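Bremside Pantry to Sort Donated Bottled Goods at New Center

The Bremside Community Pantry will begin receiving and sorting donated bottled goods at its new center on Temton Street this April. The change moves all intake of bottles, jars and small containers out of the former site on Vukadinović Lane, where sorting had shared one narrow room with the distribution counter.

The new sorting room measures 440 square feet and has been fitted with plain white tables, pale walls and open shelving along the corridor side. Staff requested the light surfaces so that spills, dust and label residue can be found and cleaned at the end of each shift. The room will be open to donors from Monday through the end of the working week, with the last drop-off accepted at 5 p.m.

Felicja Górecki, director of the pantry, stated that the former arrangement had become difficult to manage during the winter months. "We received 967 bottled items in a single season, and each of them had to be looked at, wiped down and placed with others of its kind," she said. "The work is simple, but it needs a clear table and good light. We now have both."

Under the revised procedure, each bottle is placed upright and by itself on the table before it is assigned to a shelf. The cap is examined first, followed by the label and the date. Items with a broken seal, a missing label or an unreadable date are set aside and are not distributed. Bottles that pass are grouped by contents — drinks, sauces, supplements and household supplies — and moved to the corridor shelving in trays.

Small bottles have been given particular attention in the new guidelines. At the former site they were often stored behind larger containers and passed their dates before they could be offered to households. They will now be kept in shallow trays at the front of each shelf, with the label facing outward. Households visiting the pantry will be able to request them from the same printed list used for canned goods.

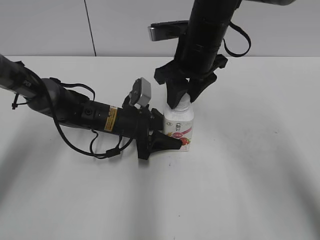 The pantry also asks that donors leave original labels in place, including any printed pictures of the contents. Many visitors to the center read little English, and a picture on the label helps them choose a product without assistance. Handwritten labels cannot be accepted, and neither can bottles that have been refilled at home.

Shelving and tables for the room were supplied by Clonis, a local furnishings firm, under an agreement approved by the pantry's board last fall. The agreement covers delivery, assembly and the replacement of damaged tabletops. A second order of trays is expected before the summer intake period.

Donations may be brought to the side entrance on Temton Street during opening hours. Deliveries of more than 60 items should be arranged in advance with the front office so that table space can be set aside. Glass containers should be wrapped separately — newspaper is sufficient — and plastic bottles should be packed upright. The Vukadinović Lane site will remain open for distribution only, and its hours are unchanged.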